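Ardalan Shokri
I have decided to deal with the shoeboxes. A thread, posted in installments, mostly so I can't back out.

Background: I sell shoes I don't wear. Before that I bought shoes I didn't wear, which is the same hobby with worse cash flow. Along the way I kept every box, on the theory that a pair with its box sells for more than a pair without. The theory is fine. The closet is less fine.

House rule as of this morning: a box stays if it has shoes to go in it. A box that's only keeping another box company goes out flat with the recycling.

You'd think that would be quick. I have been at it since breakfast and have so far found a Zalwood boot box full of other Zalwood boot box lids. Two different sizes. Neither size matches any box I own.

Someone is already in my replies asking why I don't use clear plastic drawers. I did. I bought the Worness stacking kind, the ones with the flip front. They hold a sandal beautifully. Put a high-top in one and the flip front becomes a suggestion.

Also, buyers don't want a clear plastic drawer. They want the cardboard box with the label on the end, and they want the label to agree with the shoe. I've had a man send back a perfectly good pair of loafers over a half size on the lid. The lid had come from another pair. The loafers were exactly what he ordered. He was right to be annoyed and I still think about him in the shower.

So, step one is reuniting lids with bottoms. I laid them down the hallway in two rows. My downstairs neighbor now believes I've taken up bowling.

Lids, it should be said, are not interchangeable even when they look it. You get a lid that's a hair too narrow and it sits there on top like a hat on a dog. Press down and the corners split. Then you have a split lid, and you're a person with tape in his hand at ten in the morning.

Don't tape lids, by the way. Packing tape takes the color off when you peel it and leaves you a bald stripe. If a corner has gone, a dab of white glue on the inside and a binder clip for an hour. It'll look like an old box with a glued corner, and I say so in the listing.

Found so far inside boxes that were supposed to contain shoes: tissue paper, more tissue paper, a phone charger for a phone I owned two phones ago, nine of those little silica packets in one box (who was I protecting, and from what), and a Tralidel gift card with $2 on it.

I checked. Tralidel closed that store in December. So it's a bookmark now.

Tissue, since we're on it: keep one sheet per pair, flattened. I had been saving all of it. There was a bag of tissue in the closet the size of a large toddler and I'd stopped noticing it, the way you do with a roommate.

Lunch. I ate standing up, because the chairs have boxes on them.

Afternoon is spreadsheet time. Every pair gets a line: brand, size, condition, which box, which carton the box lives in. The spreadsheet was started years ago by a more optimistic version of me and has a column called "sentimental value" that runs from 1 to 5. Everything in it is a 5. I've deleted the column.

The highest item number in the sheet is 993. Please don't be alarmed. I skipped ahead at one point, having decided that three-digit numbers looked more professional, and started again from 976. It's a small closet. There are gaps in my records you could park in.

The cartons. I get plain brown ones from Moradi, the packing supply place behind the car wash. They'll sell you singles if you ask, and they'll sigh while they do it. I'd been using whatever came free from the grocery store, and what came free from the grocery store smelled like onions. Buyers of dress shoes have opinions about onions.

Carton advice for the two of you who asked. Shoeboxes go in on their long edge, like books, with the label end up. If you stack them flat, the one you want is at the bottom. I've tested this over several years and the one you want has never once been on top.

Don't fill it so tight that you have to pull a box out by its lid. You'll pull out its lid.

And leave the top of the carton open until every box in it has a line in the sheet. I closed one early and wrote MISC on it. That carton has been opened again four times. It now says MISC, then NOT MISC, then a question mark, then just my initials, like I was signing a confession.

Current state of affairs, with red boxes, which I was putting off, as I own more red than I remembered:

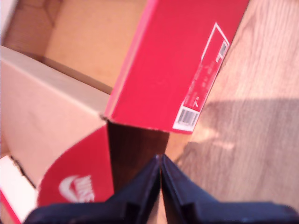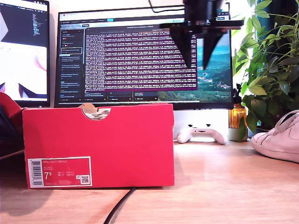 Somebody wants to know how to photograph a label for a listing so that the buyer can read it. Turn off the overhead light, which bounces off anything glossy, and shoot it next to a window with the box standing still on a table. Fill the picture with the label. Then zoom in on your own photo before you post it and try to read the size as if you'd never met the shoe.

If you can't read it, type it in the description anyway. People will still message you to ask the size. I've made peace with that, in the sense that I complain about it to different people now.

Asked in the replies: Is it worth keeping a shoebox that's lost its lid?

For selling, I'd let it go. A bottom without a lid adds next to nothing to the price and takes up the same space in the carton as a complete one. Keep one or two for holding shoe polish and spare laces, and flatten the others.

My own count of lidless bottoms is a private matter.

Sold one pair while typing this thread, incidentally. $75, suede, brown, never worn past the mat in the store. The buyer asked if it came with the original box. Reader, the original box was in the flattened pile by the door, under the Zalwood lids.

It unflattened. There's a crease across one side, which I've photographed and described as "light crease across one side." He says he doesn't mind. He's going to throw it away.

Hallway is nearly clear. The neighbor came up to look and left with two empty boxes for her kid's school project, a diorama, something with a volcano. I offered her the bag of tissue for lava. She took the whole bag. Best trade I've made this year.

Remaining for tonight: one last pass on the sheet, tie up the recycling, and find out what's behind the coats. I moved the coats an inch and saw a corner of cardboard, and I moved the coats back.

More tomorrow, if the coats allow.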